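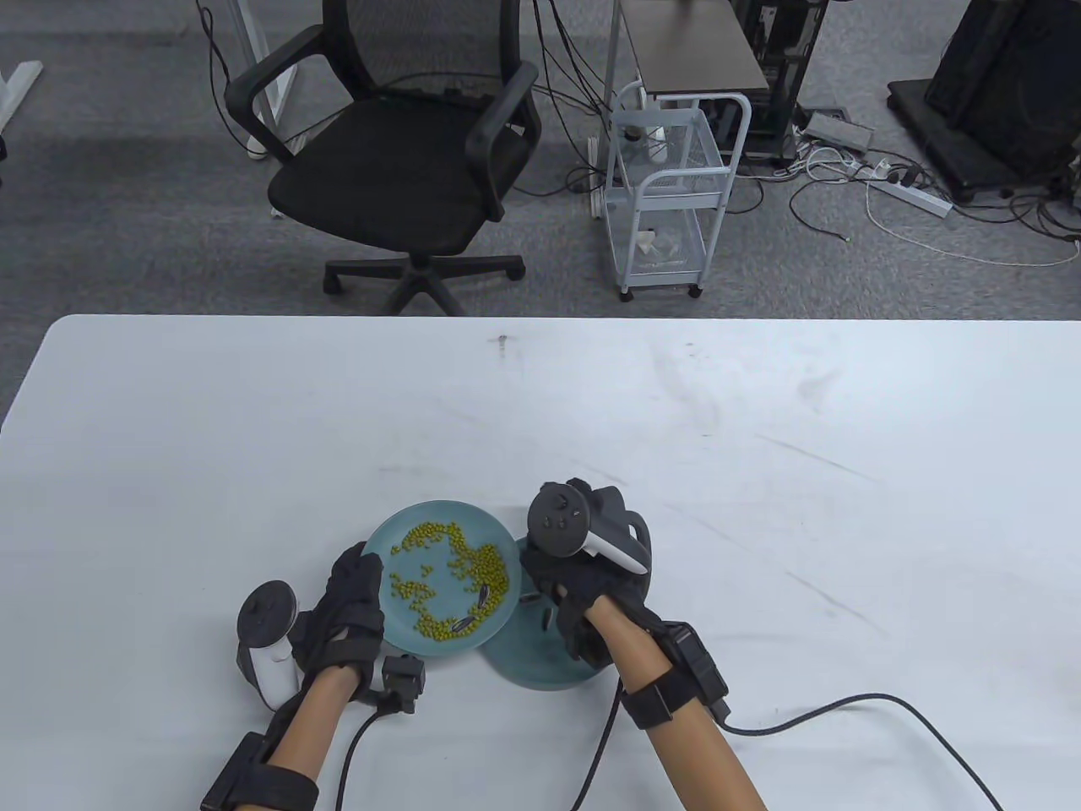

Mung beans and sunflower seeds, gloves on.

How to sort a plate at Dralum

1. Tilt the plate gently. Seeds to one side, beans to the other.
2. Keep both wrists level. Zaugg, the sorting arm, learns from your hands, bad habits included.
3. Stop after 9 plates and stretch.
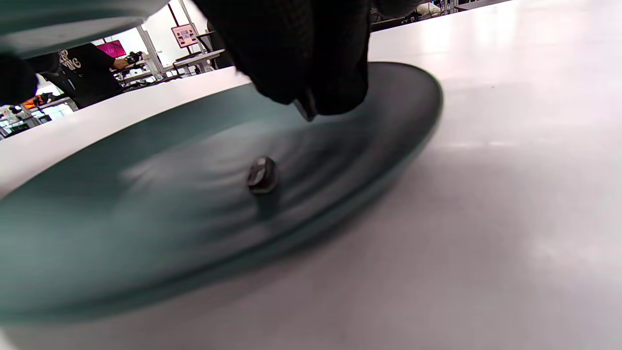
One dark straggler on the plate.

Leave stragglers till last. Ursina Wieser has done 1,004 plates since July and used to be a packer - her new title is longer, her chair is the same.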